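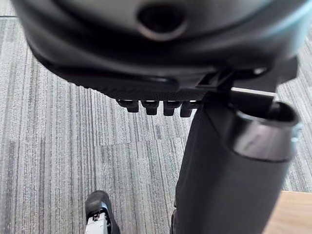
Murdo Rankin bought his pickup in April as a non-runner, with the bed rusted through and the transfer case in a box on the passenger seat. He had sold a tidy van to pay for it.

"My wife thought I'd lost my mind," he says. "I had a list of 100 jobs by the end of the first week, and it got longer."

The truck had been parked behind a feed store in Lallari for 9 years. Rankin towed it home and started with the brakes, then moved on to the wiring. A previous owner had spliced trailer lights into the fuel pump circuit.

"I pulled out seven feet of wire that didn't go anywhere. After that the dash lights worked, so I can't complain."

Most of the parts came from Purves, a salvage yard an hour north. The rear axle was the big expense at $649, and it needed new seals before it went in. He rebuilt the transfer case himself on the kitchen table, working from a photocopied manual with two pages missing.

"I got it together and had a shim left over. So it came apart again. Second time it went in right and it shifts into low like it should."

He has kept the stock ride height. Friends from the Tulo trail group told him to lift it, but he wants to be able to load firewood without a step.

The body is next. Rankin plans to weld in new floor sections over the winter and paint the cab himself, in the original tan if he can get it mixed.

"The doors don't match and the heater is stuck on," he says. "I drive it to work anyway."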